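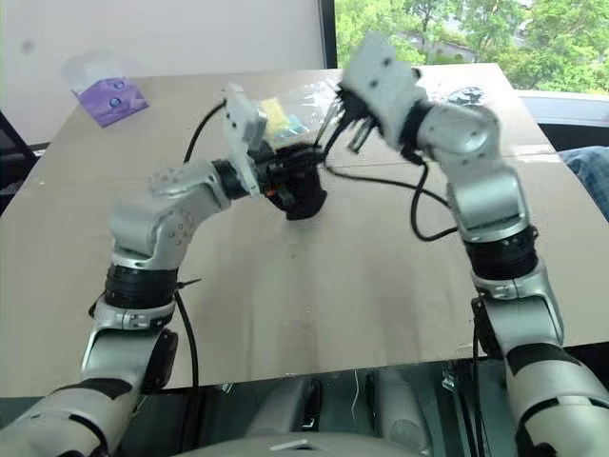 Attachment 1: the two arms over the tabletop

Ticket: Biennial reviews showing under the wrong exhibition
Opened by: Joni Toivonen, web editor, Flirna
Product: Rilerus archive module, hosted by Wirkwood
Opened: September 12, 2025
Priority: normal, later raised to high
Status: closed

Original report

Since the archive was moved to the new Rilerus module, a number of our older exhibition reviews are listed under the wrong show. The text of each review is correct and the author is correct. What is wrong is the heading above it, which gives the title, venue and closing date of some other exhibition.

The clearest case is our long review of the Erraji Biennial. It now sits under the heading for a small show of etchings at the same venue. A reader who comes in from a search will think our critic spent several pages complaining about the video rooms in a show that had no video in it. The artist who made the etchings has written to us, and she is not pleased.

Steps to see it:
Go to the archive and choose Reviews by venue.
Choose Erraji.
Open the review headed "Small Plates".
Read the first paragraph. It is the biennial review.

Expected: the heading belongs to the show being reviewed.
What we get: the heading of a different show at the same venue.

I have tried clearing the cache from the admin page and saving the review again. Saving puts the right heading back until the overnight rebuild, and then it is wrong again. I have stopped doing this by hand.

Support, first reply

Thank you for the report. We can see the same thing on the live site. Please could you tell us whether the affected reviews were all entered before the move, and whether any of them share a venue with another show that was open in the same month? Please also send the export file from Tools, Export, Exhibitions.

Joni Toivonen

All entered before the move. Nothing we have published since is affected. Yes, they share venues, and the dates overlap in every case I have looked at. The biennial and the etchings both opened in February.

Export attached. It has 200 exhibition records in it, which matches what we had in the old system, so I don't think any were lost.

Support

Export received. No records are missing. The old system gave each exhibition its own reference, and each review pointed to that reference. In the import, the reference field was left blank for shows marked as "ongoing" when they were entered. Where the field is blank, the overnight rebuild looks for a match by venue and opening month and takes the first one in alphabetical order of curator. That explains why the heading comes back after you correct it.

Can you confirm whether "ongoing" was used for the biennial?

Joni Toivonen

Yes. We used it for anything we reviewed while it was still open, and we rarely went back to change it. The old site never showed it, so it did no harm.

One more thing. The same fault has reached the essay pages. We ran a pair of opposing essays on the biennial, one arguing that it had a clear view of new painting and one arguing that it had none. Both are now linked to the etchings as well. Please raise the priority if you can. One of the essays is set reading on a course and the students are citing the wrong show.

Support

Priority raised to high. We have done the following on the test copy:
Turned off matching by venue and month.
Filled the blank references from the backup of the old database.
Run the rebuild 3 times, with no change to the headings after the first.

Please check the test copy before we touch the live site. The login is the same as your usual one.

Joni Toivonen

Checked. The biennial review and both essays are right. The etchings have their own short notice back, which I had forgotten we ran. It is kinder than the other one.

I found 2 reviews with no heading at all. One is of an open studio day and the other is of a performance that took place in a car park. Neither had an exhibition record in the old system, so I think the blank is correct, but the page prints "Venue:" with nothing after it.

Support

Agreed, the blank is correct for those. We have changed the template so that the venue line is left out when there is no record. The fix is now on the live site and the overnight rebuild has been through once.

Joni Toivonen

Live site looks right this morning. I have written to the artist and sent her the link to her notice. Search results still show the old heading in places — I assume that will clear by itself. Fine to close.

Support

Search results will update when the pages are next read by the search engine, and we can't speed that up from our side. Closing the ticket. Reply to this message within the month if the headings change again and it will reopen with the full history.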